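HOSP 270: Running a Small Café
Notes for Unit 2, Seating

Read the Gumadmont lease before class. It is dull, and so is most of the money in this business.

1. Tables
New owners love square tables because they push together. So do customers, who will push together six of them and order one tea. Round tables stay put. They also waste corners, so draw your floor plan to scale before falling in love with any. 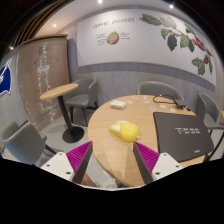 Fig. 1. Round table, light oak.

Cuveo, our case study, paid $2,148 for its first set and $1,313 for the second, which wobbled less. Price is a poor guide to wobble — sit down and lean on the thing.

2. Turnover
A seat earns nothing while its owner finishes a novel. Work out sales per seat per hour for the Radu branch, mornings only. The Tritska figures for January are missing a week. Use them anyway and say so in your answer.

Hard chairs speed people up. They also speed them toward the place next door.
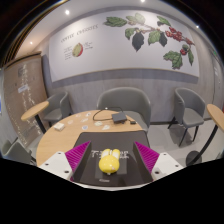
3. For next time
Bring your floor plan, in pencil. Mark the door, the counter and the line, which always forms where you put the milk.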